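Cevari cell

The Cevari cell is a robotic workstation for taking apart used desktop computers, operated by the recycling firm Godelach at its Prarano site. It was laid out by Jae-in Ham, a maintenance technician, and entered service in April. Its setup sheet, number 2483, is the most photocopied document in the building and possibly the least obeyed.

Setup

The cell is built on a table of slotted aluminum rails, which lets fixtures be moved anywhere and, in the early weeks, meant that they were. A computer is placed on its side with the side panel off and the interior facing up. The arm is then brought over the case by hand guiding at low speed, and the operator teaches the approach points for each part to be removed. A case of an unfamiliar model takes almost 4 hours to teach. A familiar one takes two minutes, plus the time spent arguing over whether it is familiar.

Drive bays are taught before anything else. Their plastic release tabs must be pressed squarely, and a finger arriving a hair off center tends to push the whole computer across the table instead - a result the log records as "case relocated."

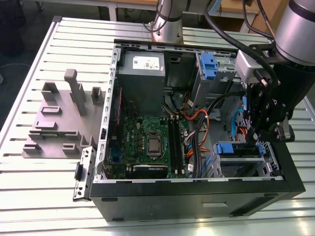 Fixture plates are 3D-printed on site and carry posts, slots and holders at fixed spots. A plate that has been unbolted must be probed again before the next run, even if it has been put back "exactly where it was," a phrase the setup sheet bans by name.

Upkeep

Routine care consists of wiping the rails, checking the screws on the gripper fingers and looking over the cable that runs to the wrist. The cable needs enough slack to follow the arm through its full reach, but too much will snag on a drive cage. The correct amount was found by trial, at the expense of one cable and one drive cage.

Setup sheet 2483 replaced sheet 2233 on 01/03/2022, before the cell opened. The older sheet, written for a bench system called Yeom, is still taped inside the cabinet door, where it is consulted daily.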